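The Shape of a Coast: Tactile Charts in the Harbour Towns

For most of its history the chart collection at Norðdahl was consulted by people who could see it. The drawers held soundings, pilotage notes and coastal profiles, and the reading room was arranged around tall windows. Visitors who were blind or partially sighted were offered a member of staff to describe the sheets aloud. The arrangement was courteous, and it was seldom used.

The Brevbridge programme was set up to provide something better. Over 7 years it has produced raised versions of 20 historic charts, each drawn afresh for the fingertips. A coastline that looks clear on paper may become an unreadable tangle when every inlet is lifted from the surface, and the first task of the drawing office is to decide what to leave out.

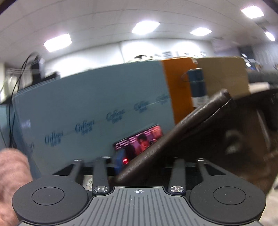

Choosing what the hand can read

The early trials used a single height of line for everything. Readers reported that they could follow the shore but lost it wherever a depth contour ran close by. The present sheets separate land from water by texture: the land is smooth, the sea carries a fine grain, and the shore itself is a firm ridge between the two. Place names appear in braille as short codes, with a key bound at the front.

Scale proved harder to settle. The Kellum estuary, with its sandbars and two channels, was drawn 9 times before the readers' panel accepted it. The final version gives the estuary a sheet of its own and reduces the open sea to a narrow margin.

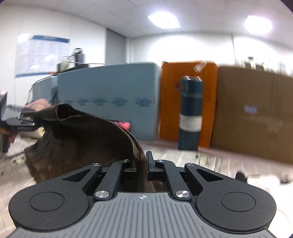 Binding was the last matter to be resolved, and it occupied the workshop at Stunden for most of a winter. Raised sheets cannot be pressed, and a conventional case will flatten them within months. The workshop settled on deep guards between the leaves and a loose outer cover. Cover materials were judged by touch as much as by strength, and a soft dark brown cloth with a stitched hem, its edge folded over into a ridge, is the kind of thing a reader can locate and turn back without searching. Hard boards were kept for the spine and the lower face only.

The completed volumes are now held at all of the programme's partner libraries, and 580 loans were recorded in the last year. Several schools have asked for single sheets, which can be supplied unbound in a rigid folder.

Work has begun on a second series covering inland waters. Rivers present a new difficulty, as their width must be exaggerated if both banks are to be felt, and the drawing office expects to send its first proofs to the readers' panel in June.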